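List home | Threads | Authors | Search | Log in

Munro-users mailing list
Re: written rules for the bench arms, take two
Posted 19th July
4 replies, 757 views

Hi all,

Sorry for the long one, but I've been stewing on this thread all week and the draft rules are due back to Mindudon before the next call, so I'd better just get it out. Kenza Amrani wrote:

> I like the draft but section 2 is too vague. "Keep the work area
> clear" means something different at every site. At Mastance they
> read it as no people inside the tape. At our place it means no
> coffee cups. Can we say what may be on the table when the arm
> is live, and what may not? Also I'd like a line about cables,
> because I have now replaced the same one twice.
>
> The speed part is fine by me.

Yes! Completely agree on section 2, and I think the fix is easier than we've been making it. Instead of "clear", let's say "only what the task sheet lists". So if the sheet says one basket and the small parts that go in it, then that's what's on the table, and anything else (pens, hex keys, your phone, somebody's lunch) comes off before the arm gets power. I tried this with our crew for a few weeks and the grumbling stopped pretty fast, mostly once I printed the sheets big enough to read without walking over.

I'd also add a wipe-down. We do one at the start of every shift and again after lunch. Crumbs and bits of foam are easy to miss on a dark top and I'd like them gone before the first run, whether or not anyone can show they ever hurt one.

On cables, here's my wording, pull it apart as you like:

2.4 Before power-on, move each joint by hand through its working range and watch the cables the whole way. No cable may go tight, rub on an edge, or hang where the fingers can reach it.

2.5 Check every screw and bolt on the wrist bracket by eye at the start of the shift, and with the driver once a week. Write it in the log.

2.6 Scuffs on the bracket are fine. A crack or a bend means the arm stays off.

The "by hand" part of 2.4 is the bit I care about most. People love to do this from the screen, me included, and you miss things that way.

Then there's stopping distance, where I know I'm going to be unpopular. The Clultlow draft says 800 millimeters from the table edge to the tape and I'd like to keep it, even though it's a pain in our narrow room. We measured ours last November and had to shift 4 benches to make it work, and yes, I heard about it until the holidays. But a number people can check with a tape measure beats "a safe distance" any day of the week.

Small parts in a basket are what we run most, so that's the task sheet I'd like to attach as appendix A:
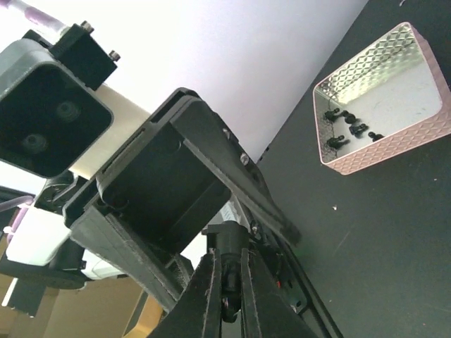
Kenza wrote back off-list that appendix A should also say who is allowed to reach into the basket between runs, and that she'd want the arm paused and the fingers open before any hand goes past the tape. I'm all for it. She'd put it in section 3 with the other hand rules, and I'd put it right on the task sheet where people will see it, so maybe both?

Last thing, the log. Our ticket 1033 is still open on whether a paper log counts. I say it does if it's filled in the same day and has initials on it. If you feel differently please say so on the list and not in the hallway, so I can get it into the next draft.

I'll merge whatever comes in by Monday night and send the file around again.

Reply | Forward | 3 people liked this | Next in thread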